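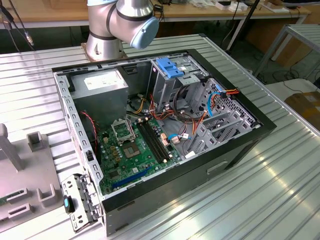
The second life of the office tower

Desktop computers retired from offices are rarely worn out. Most have spent their years under a desk at light load, and leave service when a lease ends or an operating system loses support. What happens next depends on how quickly the machine can be opened, sorted and either rebuilt or stripped for parts.

At Flavdale, a refurbishing workshop in an industrial unit behind the rail yard, 257 towers came through the door in March. Ottilie Baumgartner, who runs the bench side, allows 17 minutes for the first teardown. A tower that takes longer is set aside and costed again.

The order of work is fixed. Each case is laid on its side with the open face up, so that nothing hangs from the board while cables are being freed. The side panel goes first, then any bracket that blocks access. The power supply normally stays in place until the drive leads and the board connectors are off. Memory comes out early and goes into trays sorted by type and capacity. The modules are tested on a separate rig, apart from the board they arrived in, as a faulty slot and a faulty module produce much the same symptoms.

The processor is handled last among the small parts. With the heatsink off and the retention frame flipped open, the chip can be lifted straight up, but Baumgartner prefers to leave it seated until the board has been inspected. On sockets where the contact pins sit in the board, an empty socket is a liability. One dropped screw can bend a row of pins, and straightening them under a magnifier takes longer than the board is worth.

Old paste is removed with isopropyl alcohol and a lint-free cloth. Technicians then check the capacitors around the socket for domed tops or residue at the base. A board with a single swollen capacitor is repaired if the model is in demand. Two or more and it goes to the metals bin.

Wiring takes the most time. A typical supply puts out orange leads at 3.3 volts, red at 5, yellow at 12 and black for ground, and in an older case most of them cross the board on their way to something else. Fabian Lüthi, the senior technician, tags each run before unplugging it. Data cables are kept only if the plug grips firmly. Split ends and loose plugs account for a good share of the drive faults reported after resale – and a new cable costs very little.

Tool-free fittings vary by maker and are a common source of damage. Coloured latches, usually blue or green, mark the points meant to be released by hand. A drive cage that won't move with its latch open has nearly always been screwed down by a previous owner. Lüthi's advice is to look for the screw before reaching for a pry bar.

Fans are spun by hand and listened to. Sleeve bearings that grind are replaced and the rest are brushed out. Dust is vacuumed from the drive bays and blown from the supply outdoors, with the fan blades held still.

Rebuilt towers get a solid-state drive, a fresh clock battery and a four-hour load test. Renato Saavedra, who handles sales, says schools and small clinics take most of the stock. Cases that fail are broken down into steel, aluminium, copper and circuit board, each weighed in its own bin and collected on the last working day of the month.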